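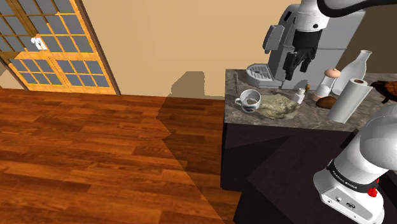

Chapter 11
Who Runs the Company?

When Felicidad Dizon bought shares in Mevar, a maker of water pumps, she became one of its owners. She did not get a key to the plant or a say in what it charged for a pump. Those matters belonged to the managers. What she did get was a vote, once a year, on who would sit on the board of directors.

This chapter is about that board: how its members are chosen, what they are expected to do, and what happens when they disagree with the people they oversee.

A board of directors is a group elected by the shareholders to watch over a corporation on their behalf. It hires the chief executive, sets that person's pay, and approves large decisions such as a merger or the sale of a division. It does not manage daily work. Directors may meet only a few times a year, and many of them hold full-time jobs elsewhere.

Directors fall into 2 groups. Inside directors also work for the company, usually as senior managers. Outside directors do not. An outside director with no other important tie to the company - no supply contract, no close relative on the payroll - is called independent.

Consider Mevar again. In July its managers proposed buying Drirnow, a smaller firm with 400 employees. The chief executive favored the deal and so did the head of finance, who also had a seat on the board. The outside directors asked for a second estimate of Drirnow's value before they would vote. The purchase was delayed, and the managers complained that a rival, Gkikas, might make an offer first.

Was the board doing its job, or getting in the way? Keep the question in mind as you read Section 11.1, which begins with the duties that directors owe to shareholders under the law.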